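Free Throw Routines and Late-Game Accuracy in the Tristlow Recreational League
Project report, Introduction to Sports Statistics
Masanobu Yoshida

1. Background

Most coaches tell players to use the same routine before every free throw. I wanted to know if players who keep a steady routine shoot better at the end of close games. The Tristlow league was a good fit because its games are filmed from the same spot behind the scorer's table and the film is open to students.

2. Data

I used film from the winter season, starting in December. The league has 10 teams. I logged 1420 free throws in total. For each one I wrote down the shooter, the quarter, the score, the number of dribbles, and the time from when the referee handed over the ball to when it left the shooter's hand. Shots where the camera view was blocked were left out.

A shot counted as "late" if it came in the last two minutes of the fourth quarter or in overtime, with the score within five points. 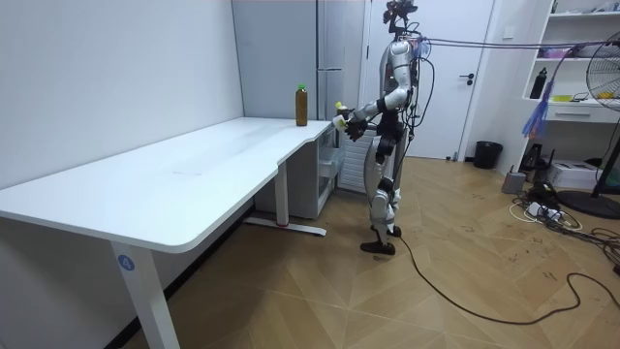 Players with fewer than 10 attempts were dropped from the comparison, but their shots stayed in the league totals. I called a routine steady if the player used the same number of dribbles on at least 80 percent of attempts. Everyone else went in the second group.

3. Results

Over the full season the two groups shot nearly the same. In late situations the steady group did a little better, but the gap was small and the test did not reach the 0.05 level. I reran it with 3000 bootstrap samples and the interval still included zero.

Time at the line gave a clearer result. Players in both groups took longer on late shots. The Skavero guards slowed down the most and their accuracy dropped. Kikuchi also slowed down but shot the same as before.

4. Problems

Late shots are a small part of the data, and a few good shooters take most of them. Dribble count is also a rough measure, as it misses things like a deep breath or spinning the ball. I timed everything by hand, and my times for the first Endament game were off and had to be redone.

5. Next steps

A second season would help most. I would also like another person to code part of the film so the two sets of times can be compared.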